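Session 2: Historical memory as a wartime argument
Handout, revised 7/20/25

Reading: Karamanlidis, chapter on commemoration, to page 60.

1. Terms. Historical memory means the public account of past events, as held in schoolbooks, monuments and holidays. It differs from the record kept by historians.

2. Uses in wartime. A government may present a present enemy as the heir of a past one. The claim needs two links: one of descent (symbols, names, units) and one of conduct. Most leaflets supply the first and leave the second to the reader.

3. Casualty totals. State for each total who counted, over what territory, and in which year. Soldiers and civilians are often merged – check before comparing.

4. Sources. Date each pamphlet by its print run, not by the events it describes. Reprints are common.

Written task: 800 words on one monument dispute, due in September.
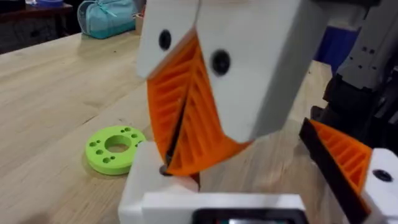
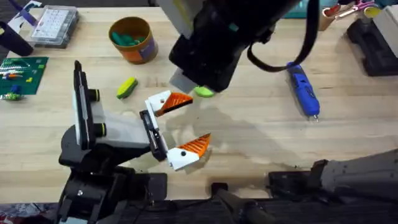
Yurii Kuzmenko objects to point 2: in his view conduct is usually argued first, and the symbols are brought in later to support it.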